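Restedus Planning Pages
Equipment / Humanoid systems / Household tasks
Page revised 05/03/2022

Household Handling Cell: equipment and budget notes

The Restedus household cell is supplied for sites that want to run fruit, crockery and small-container tasks on a full-height humanoid. It is sold as a set of line items. The robot is quoted separately from the room equipment, and either can be ordered without the other.

Prices are exclusive of VAT and delivery. Currency is pounds sterling.

What the room has to provide

Allow a clear floor on the working side of the desk, wide enough for the robot to stand with one arm out over the desktop and the other down at its side. The robot must be able to turn between desk and refrigerator without the raised arm fouling the wall. Level timber or laminate flooring is acceptable. Carpet is not, as the feet catch on the pile and the trailing cable cannot be moved freely.

Cable length should be decided before the furniture is positioned. The standard cable set leaves the back of the body and runs along the floor. If the supply point is on the far side of the room, order the extended set at the same time as the robot; fitting it later means a return visit.

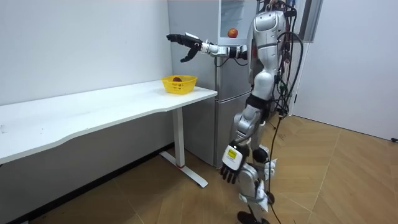
Arm extended over the desk, refrigerator to the rear.

Room equipment

Oslow desk, white, T-foot frame, curved front edge: 500
Refrigerator, full height, silver-grey: supplied by customer
Basket set, perforated plastic, yellow: 149
Spare hand covers and fastenings, one year: 1687

The Oslow desk can be replaced with any fixed-height desk of the same depth. Gloss tops should be avoided. A matt white top gives the head camera even contrast against coloured containers, and scuffs do not affect it. If the customer's own desk is used, send the height and depth with the enquiry so that the reach can be checked on paper first.

Refrigerators are not stocked. The customer should choose one with a flat door face and note which side it is hinged. A door that opens towards the desk reduces the usable standing area, and this has caused more rework at quotation stage than any other item on the list.

Hands and consumables

The Romaniuk hand is the standard fitting. It is a multi-fingered unit, ordered in left and right versions, with a status light on the body. Bare and covered fingers are both offered. Covered fingers are the usual choice for soft fruit and should be budgeted as a consumable. Juice and dust both shorten the life of a cover, and a worn one should be changed before the next session.

Each hand is delivered with its wrist section assembled. The wrist fastenings should be checked for tightness monthly. Cable connectors at the wrist are the part most often damaged in transit; inspect them before signing the delivery note.

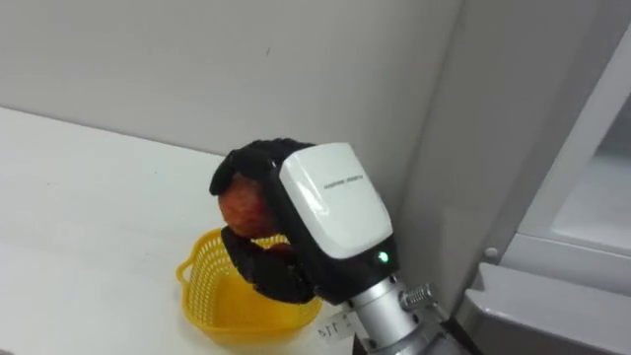

Can the hands be bought one at a time?
Single hands are available to order, but the service plan is priced per pair and is not reduced when only one is fitted.

Service plan

The Sollow service plan is 3219 per year. It covers one inspection visit, calibration of both arms and replacement of wrist cables. It does not cover finger covers, damage from liquids, or containers and food used in the tasks. Plans taken out with the robot begin on the date of commissioning. Plans taken out later require a paid inspection first.

The annual shutdown for calibration work is in July. Sites that need the robot during that month should say so when ordering.

Labels and containers

Containers should be labelled before the first session, and the label kept to a side wall or the desktop where it does not interfere with the fingers. Handwritten paper labels are adequate. Reorder baskets in the same colour and size as the originals; a change of rim height means the lowering position has to be set again.

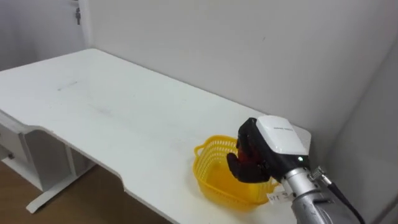
Fingers lowered into the basket; paper label on the basket's side.

Ordering

Send a room plan with dimensions, the door positions and the supply point marked. A quotation is returned with the room equipment and the robot on separate sheets. Orders for baskets and covers only can be placed without a plan.

Related pages: Oslow desk dimensions / Romaniuk hand, covers and spares / Sollow plan terms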